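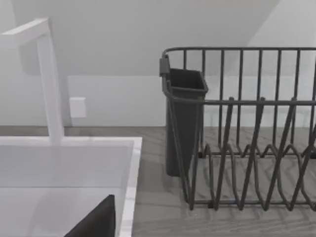
Wollness Pull-Apart Dish Brush: five months at the sink

I wash everything by hand. My kitchen is too small for a dishwasher and I've more or less made my peace with that, so I go through a lot of brushes. Most of them last me a few weeks before the bristles splay out flat and the head starts to smell like old soup. The Wollness has been going since February and I'm still using the first head!

What you get

The brush comes apart into a handle, a collar and a round head, plus a little scraper that clips to the back of the handle. It weighs 313 grams with everything attached, heavy for a dish brush, and I thought I'd hate that. I love it. You lean on the thing a bit and the weight does half the scrubbing on a roasting pan.

The head twists off with a quarter turn. I take mine off on Saturday and leave it on the windowsill to dry out properly, bristles down. The collar has a rubber ring inside it that you should rinse now and then (rice starch gets in there and goes like cement).

How it cleans

Baked-on lasagna: very good, with the scraper first. Egg on a steel pan: good, though you want cold water. Oatmeal pots: no trouble at all. Wine glasses - don't. The head is too wide for most of mine and the collar knocks against the rim.

I had been using a Fuvel brush before this, the one with the soap in the handle. I liked the idea of it more than I liked the brush. The soap came out whenever it felt like it, usually all over the counter, and the button stuck after a month or so. The Wollness has no soap chamber, you just put a drop on the bristles like anybody would.

Things I'd change

The scraper clip is too tight when it's new. I broke a fingernail on it the first week. It has loosened up since.

The hanging hole is tiny and won't go over a normal hook. I threaded a loop of kitchen string through it and now it hangs from the rail with the rest.

It only comes in gray. A nice loud yellow would make me very happy.

Price and spares

I paid 11 dollars for the brush and got a pack of spare heads for 5 more. The heads are sold under part number 2234, and you do need that exact one, as the older heads look the same but have a shallower thread and wobble.

Would I buy it again? Yes, and I already got one for my sister. Next I want to try their bottle brush, the long skinny one, and see if it can handle those wine glasses.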